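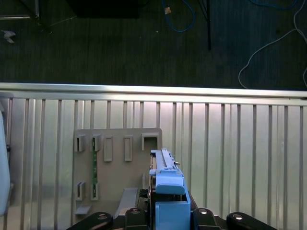 Page last updated: 2022-04-30

Plerkedthorpe Sound Archive Opens Its Recordings to Everyone

PLERKEDTHORPE -- The Haruna Trust is delighted to announce that more than 200 hours of local recordings are now free to hear online, through a new listening site called Omirness.

The collection covers dance bands, market traders, church choirs and a wonderful run of kitchen-table interviews with former mill workers. Most of it was taped at home and kept in shoeboxes, and some of these voices have not been heard in public before!

"I grew up hearing my grandmother talk about the Saturday dances, and now I can play the bands she meant," said Kelechi Uzor, archive lead at the Haruna Trust. "We had a reel come in with 11 songs on it and no label. A listener named the singer within 3 days."

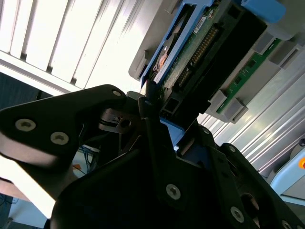
A drive caddy with a blue frame.

Omirness was built with Pronach, a small web studio in town. Visitors can search by street, decade or type of music, and add their own notes to any recording -- corrections are very welcome.

The trust is still looking for tapes from the north side of town, in any condition. Bring them to the front desk at the Plerkedthorpe library during opening hours.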